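Review: Amini Thermal Paste Kit and Cleaner

Posted 2018-09-20

I look after the computers at a small print shop in Pastthorpe. Most of them are older desktop towers that still do their jobs, and a few get hot enough in summer that the fans can be heard from the front counter. Replacing paste is a regular chore, so I bought the Amini kit to see if it was any better than the cheap tubes I had been using.

What comes in the box

One tube of gray paste, a plastic spreader, a bottle of cleaning fluid, a pack of lint-free wipes and a folded instruction sheet. The tube has a screw cap instead of the push-on kind. I have lost paste to push-on caps before, so I was glad to see it. The box is larger than it needs to be. The wipes are individually sealed and take up most of the space.

The instruction sheet is printed on both sides in small type. The English is clear enough, but the drawings show a newer socket than any I work on. It says to leave the cleaner on old paste for 2 minutes before wiping. It also tells you to unplug the machine and lay it flat, and I would do that anyway.

Cleaning

The fluid is the best part of the kit. Old paste that has gone hard usually takes me several passes with rubbing alcohol and a coffee filter. With the Amini fluid, most of it came up on the first wipe and the rest on the second. It has a strong orange smell that stays on your hands, so wear gloves if that bothers you. Put the fluid on the wipe and keep the bottle away from the board.

Get the top of the processor clean before you open the tube. Some staining or light scuffing on the metal is normal on an older chip and does no harm.
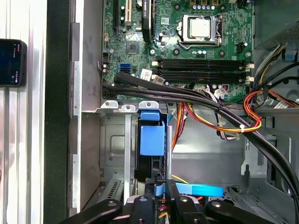
Applying the paste

The paste is thicker than I expected. In a cold room it comes out in a stiff bead and wants to follow the tip back up. I kept the tube in my shirt pocket for a while before the next machine and it went on much more easily. The sheet suggests spreading it thin with the plastic tool. I tried that on one machine and didn't like it. The spreader has a rough edge from the mold and leaves lines. A small dot in the middle, pressed down by the cooler, was quicker and gave me the same temperatures.

I did 5 towers from one tube and there is paste left. The maker doesn't list a shelf life for an opened tube. I'll check it again in December.

Results

I compared it with the Zarnilham paste I normally buy, using the same long print job on the same machine. The Amini ran slightly cooler, and the fan speed makes the difference easier to see. With the Zarnilham the processor fan settled at 1,895 rpm. With the Amini it settled at 1,156 rpm. Part of that is probably down to dust, as I cleaned the cooler between tests, so don't expect a drop like that from paste alone. 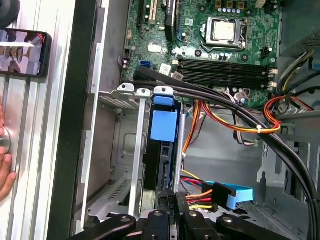

Processor in its socket, with the empty RAM slots below.

What I didn't like

The spreader should be thrown away. The cleaner bottle has a wide mouth and no dropper, and it is easy to pour too much. Refills of the fluid aren't sold separately anywhere I could find. I bought mine from Dalach, where the kit costs a good deal more than a plain tube. The box arrived dented but nothing had leaked.

Who should buy it

If you have one computer and the paste on it is fairly fresh, a plain tube and some rubbing alcohol will do. If you have several old machines with dried-out paste, the cleaner saves enough time to be worth the extra money. I would buy the kit again for that, and I'd buy the fluid alone if they sold it.

Rating: 4 out of 5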